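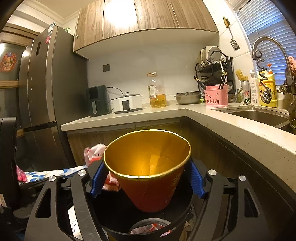 **Which clock should gripper width be resampled to before training: the camera's or the pose tracker's?**

The camera's. Interpolate pose and width onto the image timestamps, after subtracting the measured latency of each stream, and store the raw streams next to the result so it can be redone later.

---

**qiuyue_su** wrote:

Putting the short version at the top so people who only want that can stop reading. The rest of this post is the part I don't have settled.

Setup: hand-held gripper, wrist-view camera on the tool, poses from Ostemer running offline on the video plus IMU, width from the Prendetia logger. Household pick and place, mostly kitchens. We have over 2,000 episodes recorded and I would like to avoid processing them more than once more.

After alignment, replay on the arm looks fine for rigid objects. Position tracks, orientation tracks, closure happens when it should. For thin-walled objects (paper buckets and cups, takeout boxes) the replayed gripper goes to the recorded width and the object slides down between the pads during the lift. If I offset the width a bit narrower it holds, but then it creases the wall on the softer ones.

Current alignment config:

```yaml
align:
 reference: camera
 pose:
 source: ostemer
 interp: slerp_linear
 width:
 source: prendetia
 interp: linear
 latency_ms: 8
 drop_if_gap: true
```

Two things I'd like opinions on. First, is the width latency plausible, or should I be re-measuring it? Second, is anyone doing something better than a fixed offset on closure?

---

**b_luthi** wrote:

The slip is expected and has nothing to do with your clocks. What you recorded is a measured width. What you send to the robot is a commanded width. On a rigid object, the hand on the tool pushes until the linkage flexes and the pads compress, so the measured value ends up slightly smaller than the object and you get some grip force by accident. On a paper wall the wall gives way first. Measured width equals deformed object width, you command exactly that, the position loop converges with close to zero error, and the motor applies close to nothing.

Fixed offset is the wrong tool. It maps to a different force on every object stiffness. I would switch the low-level loop to an impedance mode and treat the recorded width as an equilibrium point with a bias added after contact.

---

**igor_z** wrote:

Disagree that it has nothing to do with clocks. Check the latency first, it's cheaper.

A width latency of 8 ms is the serial read time. It is not the end-to-end delay between the pads moving and the sample being stamped. Prendetia stamps on receipt by default, and if the host is also writing video, receipt can sit in a buffer for a while. We saw 426 ms on one of our stations during heavy disk writes. It was intermittent, so the average over the calibration clip looked harmless.

If width is late, the policy learns to begin the lift before the close is finished. On a rigid object you get away with it. On something light and slick you don't.

---

**b_luthi** wrote:

With a lag that large, rigid objects would fail too. She says they don't.

---

**igor_z** wrote:

Intermittent, as I wrote. You'd see it as a tail in the failures, and whoever reviews the replays writes it off as a bad grasp. Plot the residual per episode before deciding.

---

**lihua.yao** wrote:

For the residual: you can get width from the image without any markers if the pads are visible and have a distinct color. Segment the two pads, take the distance between their inner edges in rectified pixels, and cross-correlate its derivative with the derivative of the logged width. You don't need metric accuracy for timing, only the shape of the curve.

Saturated blue ribbed pads like the ones in the first post are good for this. They segment well in HSV in a kitchen. Where it went wrong for us:

- Blue patterned cloth or packaging directly behind a pad. The mask leaks. Constrain it to a region around where the linkage can physically put the pad.
- Shiny objects between the pads. A metallic lining can pick up pad color and give you a second blob inside the rim. Keep the largest component per side.
- Blinds behind the scene with bluish light on them. Area filter handles it.

Minimal version:

```python
def pad_gap(img, roi_l, roi_r, lo, hi):
 hsv = cv2.cvtColor(img, cv2.COLOR_BGR2HSV)
 mask = cv2.inRange(hsv, lo, hi)
 left = largest_component(mask & roi_l)
 right = largest_component(mask & roi_r)
 if left is None or right is None:
 return np.nan
 return inner_edge(right, side="left") - inner_edge(left, side="right")
```

Run it on every frame in a window around closure, interpolate short NaN runs, reject the episode from the latency estimate (not from training) if the runs are long.

---

**qiuyue_su** wrote:

Ran this overnight on a subset. The rigid episodes cluster tightly. There is a tail, all of it from one recording laptop. So igor_z is right that it exists. I went back through the paper container failures and most of them are not in the tail, so b_luthi is right about those.

One complication with the pad method on the wide tapered bucket: the walls are sloped, so the pads rock slightly on the linkage as they seat, and the inner edge at the top of the pad moves differently from the inner edge at the bottom. The correlation peak gets broader. I took the pad centroid in place of the inner edge and it sharpened up.

---

**zeyu_liao** wrote:

Can I ask about the pose side? Nobody has touched it and I think it matters more on this kind of object. A big object near the lens takes up a large part of the image and moves with the camera. To Ostemer that is a static patch. If it has patterning or specular facets, the tracker will find features on it, and they vote for zero motion.

We had drift on lifts that disappeared when we masked the object as well as the gripper. Before that the trajectory showed the tool rising less than it did. Replay it and you get a lift that stops short.

---

**igor_z** wrote:

A static gripper mask is the standard thing. A dynamic object mask for every episode is a lot of extra processing for a case RANSAC should handle. There is plenty of background in a kitchen. Cabinet edges, tile, dish racks, labels on bottles.

---

**zeyu_liao** wrote:

RANSAC handles it while the background has the majority. Plain cabinet doors with even grain and a washed-out reflection don't give you much, and a glossy object close to the lens gives you a lot. I would measure it. Ostemer can dump inlier positions per keyframe with `--dump-inliers`. Make a heat map over one lift. If the object region is bright, mask it.

Specular highlights are a separate problem. They slide over the surface as the view changes, so they agree with neither the background nor the object. Those do get rejected, in my experience.

---

**qiuyue_su** wrote:

Dumped inliers for a few lifts. On plain white cups, almost nothing on the object. On containers with printed or foil walls, a clear cluster along the rim. Not a majority, but the pose covariance in the vertical direction goes up during the lift. I'll add the mask for printed and foil containers only. We already store an object label per episode.

For force, b_luthi, do you have anything concrete on the bias? Our gripper driver takes position and a current limit, no real impedance mode.

---

**b_luthi** wrote:

Then use the current limit. Position target: recorded width minus a generous margin. Current limit: scheduled by phase. Low during approach, low through contact, then ramped to a holding value before the vertical velocity exceeds a threshold. On a paper wall the limit stops the fingers before the margin is used up. On a rigid object it doesn't matter much what the margin is.

Contact detection from the recorded data: width derivative falls to near zero while width is above fully closed. Hold that condition for 2 frames to get rid of noise. It's crude, but you have the pad view to check it against.

Do not let the policy output the current limit. You have no force labels, so there is nothing to train it on.

---

**lihua.yao** wrote:

I'd push back on the last point. You could get a proxy label from the rim. A round mouth squeezed from both sides turns into an ellipse, and how far it departs from what the camera angle alone predicts tells you something about deformation. Pinheiro has an ellipse fitter that tolerates partial occlusion.

---

**b_luthi** wrote:

It tells you about deformation if you know the tilt of the container and that the rim was round to start with. A tilted rim looks oval with no squeeze at all. You'd be estimating a small effect on top of a large one from a single view. A rolled rim is also stiffer than the wall below it, and the pads press below it. I wouldn't train on that number.

---

**lihua.yao** wrote:

Fair on the single view. Over a lift the squeeze is close to constant and the camera moves with the object, so the ratio at least should be stable, and a change would mean slip or creasing. I'd use it as a filter on episodes, then, and leave it out of the action labels.

---

**qiuyue_su** wrote:

Phase-scheduled limit is in. On foil-lined and plain paper buckets it lifts without the slide, and I haven't seen creasing except on one very soft cup where the ramp starts too early. Contact detection fires on the approach there when the demonstrator pauses with the fingers half closed. I'll require the pad gap from the image to agree.

Updated config:

```yaml
align:
 reference: camera
 width:
 source: prendetia
 latency: per_station # was one constant
 estimate: pad_centroid_xcorr
 pose:
 source: ostemer
 mask: [gripper, object_if_printed_or_foil]
grip:
 target: width_minus_margin
 current_limit: by_phase
 contact:
 width_rate: near_zero
 confirm_frames: 2
```

I haven't tried the rim filter.

---

**igor_z** wrote:

Keep the raw receipt timestamps from the bad laptop. If you only store the corrected ones you can't fix it when the Prendetia driver changes how it buffers, and there is a branch open for that.

---

**zeyu_liao** wrote:

Does anyone have the pad segmentation running inside Enatside, or is it all offline scripts? I'd like the residual to show up while the operator is still at the station.

---

**lihua.yao** wrote:

Offline here. Enatside's preview stream is downsampled, but for centroid timing that should be enough. The hook you want is `on_preview_frame`. Watch that it hands you the display timestamp and not the capture one.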